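News Products Service Press Contact

FOR IMMEDIATE RELEASE
December 2019

Clindix publishes its full upkeep routine for the Bravanstead two-arm cell, including the boring parts

BRAVANSTEAD — Clindix, which builds and maintains small robot cells, today released the complete setup and maintenance guide for the two-arm practice cell at its Bravanstead workshop. The guide is free, it is long, and a surprising share of it concerns cable ties.

The cell has 2 arms on a shared rail, and it spends its working day opening drawers, moving household objects and putting them back. It is modest work, and it is hard on the equipment. A drawer that sticks by a hair will teach you more about a loose wrist screw than any trade show demonstration, and Clindix has now written down what its drawers have taught it.

The guide begins with the rail. Both bases are unbolted, the rail is wiped end to end with a dry lint-free cloth, and the bases go back on with the bolts finger-tight until both arms have been driven to their home positions. Final tightening comes after that. The first version of the procedure had these steps the other way around, and the company would prefer not to discuss October.

Cables get a chapter to themselves. Each arm is moved slowly through its full reach with one person watching the cable carrier and another with a hand on the stop button. Any cable that pulls tight at full stretch is given more slack at the base. Any cable with too much slack is given less, and the test starts over. Technicians are advised to bring coffee and leave it outside the enclosure.

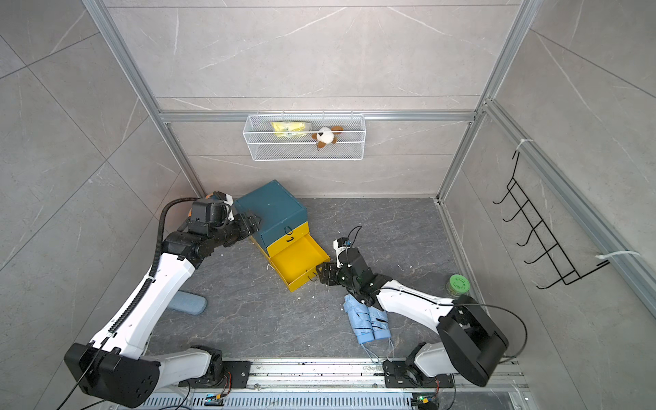 The Bravanstead cell during a drawer check. The right gripper is at the front edge of the open yellow drawer; the left arm reaches toward the same storage box.

The drawer check closes every service. One arm takes the drawer while the other is brought up to the box, and the technician looks for the two faults that matter most: gripper jaws that meet the edge at a slant, and a base that shifts under load. Jaw pads are replaced every 800 cycles. They look perfectly fine at 800 cycles, a point the workshop has raised with the purchasing department more than once, from both sides of the argument.

Camera alignment is covered in 12 steps, four of which are "check it again." The guide also deals with the items that live in the cell, among them a sponge, a jar with a green lid and a small plush dog. All of them are inspected for loose threads and grit before going back in. The dog has its own line on the service sheet and has passed every time.

"We kept being asked for the clever part," the company said in a statement. "There is a clever part, and it runs very nicely once somebody has tightened the bolts."

The guide was tested at a second site in Tilitz by Ramanauskas, the machine service firm, whose crew rebuilt a matching cell from the written instructions alone. They came back with a list of corrections, most of them polite. The published text includes all of them, along with a new page on telling the left base from the right before installing it.

A full service takes up to two hours, not counting the search for the small hex key. The guide may be ordered from the Clindix press office under document number 3167, printed or as a file. The printed copy has a wipe-clean cover, added at the request of everyone who had used the one without.

Clindix Press Office, Bravanstead | © Clindix. All rights reserved. | Back to top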